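Right, thread on the cup tie, because I've been going on about it at work all day and they've asked me to stop.

For anyone new - I follow Stondby, ice hockey, second tier, rink that smells of onions. Last night we had Mesen away in the quarter-final. Mesen are top of the division above. You can guess how most people thought it would go.

381 of us made the trip, which for a February evening and a two-hour coach ride is pretty good going! Our coach had no heating on the left side. I was on the left side.

First period was horrible. We couldn't get the puck out of our own end, they had 15 shots to our 2, and one of our two came from behind the halfway line. Somehow only 1-0 down at the break. Vusumuzi Mokgethi in goal was doing things with his left leg that made me wince.

I said in November he should be first choice and a lot of you told me I was daft. I've kept the replies. I'm not going to post them (I might post them).

Second period they changed the lines round and put Moodley up front with the two kids. I've been wanting that since pre-season. Moodley is slow, fine, everyone knows he's slow, but he stands in front of the net and he won't be shifted, and that's where both our goals came from. First one went in off his shin. Second one was a proper tip from a shot at the blue line and our end went mad.

Somebody's tea went down my back for that second one. No idea whose. No hard feelings.

2-1 up going into the third against a team from the division above. I couldn't sit down. The bloke next to me had stopped watching and was reading the back of his ticket.

They equalised with four minutes left, on the power play. Was it a penalty? I've watched it back and yes, it was a trip, and a silly one, a long way from our goal. I'm not blaming the lad, he's 19 and he was knackered.

Then overtime, and then about a minute into overtime a rebound dropped to their captain with half the net open. Gone. 3-2 Mesen. That's the cup done for another year.

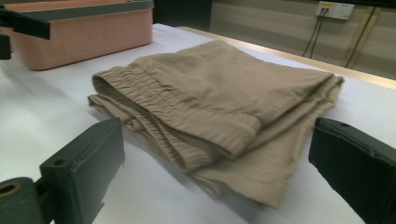
So does losing in overtime get us a second leg at home? Sadly the quarter-finals are one-off games this season, so we're out.

People keep asking me about the league now. We're third, four points off second, and we've got the bottom two at home next. If we play the way we did in that second period we win both. If we play the way we did in the first, I'll be back on here moaning by teatime.

Also, can the club please sort out the Vuline stream for people who can't travel. My dad paid for it and got 70 minutes of the car park camera before the picture came on. He heard Moodley's first goal over a shot of a minibus.

Ticket sales for the next home game open at 10am. I'm in block C, same as ever, row behind the drum. Come and say hello, but not when we're killing a penalty.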